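From the Workshop: Blue Metal, and Plenty of It

January is usually the quiet month at the Varkatcombe repair shop, and we had every intention of spending it drinking coffee and finally sorting the screw drawers. Then Ward Willems drove over from Kovier with a trailer full of old steel storage boxes from a school that was closing its craft rooms, and that was the end of the quiet month! (The screw drawers are still waiting, if anyone is feeling noble.)

Most of the boxes only needed a good scrub with dish soap and a soft brush. A few had lids that stuck, and four had to be taken apart completely before they would close again. Balakrishnan Shetty, who has more patience than the rest of us put together, took charge of those and spent several long afternoons at the bench with the small hammer, tapping bent edges back into line a little at a time. He asks me to pass on that you should put a piece of scrap wood behind the metal before you tap, and that if you think you need a bigger hammer you probably need a cup of tea.

For anyone bringing in painted metal of their own, go easy with the sandpaper. We start at 600 grit on rough spots and finish with 800, always with plenty of water, and we stop as soon as the spot feels smooth under a fingertip. Old paint is often thinner than you expect along the raised parts, and it is such a shame to go through a color you can't match. Ward has been trying to match one particular gray for years and now owns quite a lot of gray paint.

Pressed ribs and lips are worth a slow look too, with a flashlight if you have one. Grit settles along the bottom of them, and a cotton swab reaches where a cloth won't. The same goes for slots and openings, where a dry brush should go in before any water does.

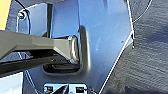 Light blue panel with its rounded, raised lip and the slot inside the curve.

The bench is open in the evenings as usual, and there is still room on the shelf by the door for things waiting their turn. Please tie a label on with your name and what seems to be wrong, even if it's only "rattles." We have started from less!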